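**Progress report to the Netport small grants desk**
4 Jan 2023
Project: Ulis (home fetch-and-carry robot, shared workshop build)

Since the November report Ulis has learned to stop in front of things. This sounds modest. In November it stopped by means of the things themselves, so we are calling it progress and would like you to do the same.

**Base and drive.** The new motor mounts are in and the wheels now point the same way. The Donati controller board was replaced after I wired the first one backward, a mistake I have already paid for out of my own pocket and do not intend to invoice. Ulis drives happily on tile. Getting from tile up onto carpet still takes it two or three tries, with a pause between them that looks a lot like sulking.

**Arm.** It lifts a full soda can and holds it level. It will also lift an empty one and squash it. The grip force setting is a single number in a text file at the moment, and it wants to be smarter than that.

**Refrigerator work.** Most of the past month went here. The application promised a robot that could find a fridge, tell whether the door was open, and fetch one item. The first part is done. The second part is done when the view is steady, and the trouble is that the view is often not steady. Brushed metal, a bright interior and a fast turn of the head add up to a lot of smear.

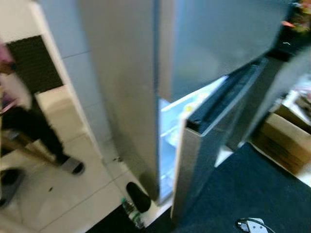

*Workshop refrigerator, lower door open, view blurred by motion.*

We logged 417 views of the fridge and sorted them by hand, over more coffee than the budget allows for. The door detector does well on the sharp ones. On the blurred ones it mostly looks for the bright patch, so it is fooled by anything else that glows. For one whole evening it was convinced that the window was a refrigerator, and it was cold enough out that I could see its point.

The third part, fetching, has not started. I would sooner say so here than have you find out at the demo.

**Floor clutter.** Small objects and cables at floor level are a bigger problem than I wrote in the application. Fleltitz, the mapping package we use, ignores anything low and flat. I have lowered its cutoff, and now it avoids grout lines as well. A setting between those two must exist — I am looking for it.

**Money.** We have $50 left in the parts line. I would like to move it to a better lens mount, if you have no objection.

**Next**

- Slow the head turns and log a fresh set of views
- Tune the floor cutoff so that tile counts as floor
- First fetch attempt, plastic items only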